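How to Follow an Awards Season Without Losing Your Mind

Awards season used to be one night in a rented tuxedo. Now it eats half the year, and by April you can be in a group chat defending a movie you slept through. A little planning helps.

Start with a list. Write down every title that people keep bringing up, then cross off the ones you already know you will hate. My first list had 33 movies on it. I saw 13, and two of those were on a plane, with the sound of somebody's baby over the big speech.

Next, pick your categories. You can't care about all of them. Choose one acting prize, one of the big ones and something obscure, like sound editing, so you can sigh knowingly when it goes wrong. Lalit Joshi has followed costume design for years and is insufferable about buttons.

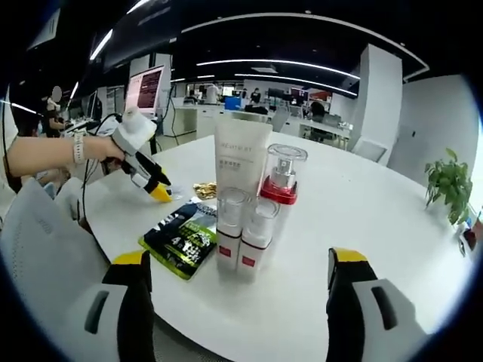 A hand holding a gripper at the round white table.

Now set up your pool. Keep the rules short enough to fit on one sheet:

One point for a correct pick.
Two points for a correct pick in a category you can't explain.
Minus one for saying "it's an honor just to be nominated" out loud.

Collect the ballots before the first celebrity hits the red carpet. Naledi Mokoena once handed hers in during the opening monologue and won by a point – we still discuss it.

For the speeches, make a simple tally of thank-yous. Agents, then parents, then God is the usual order, though directors tend to put themselves somewhere near the top. Snacks should be quiet. Chips are fine during the song numbers and a crime during the memorial segment.

When the show ends, add up the scores and send them out the same night. Wait until morning and people start remembering picks they never made. The winner gets to choose the first movie on next year's list, and the rest of us have to watch it all the way through, credits included.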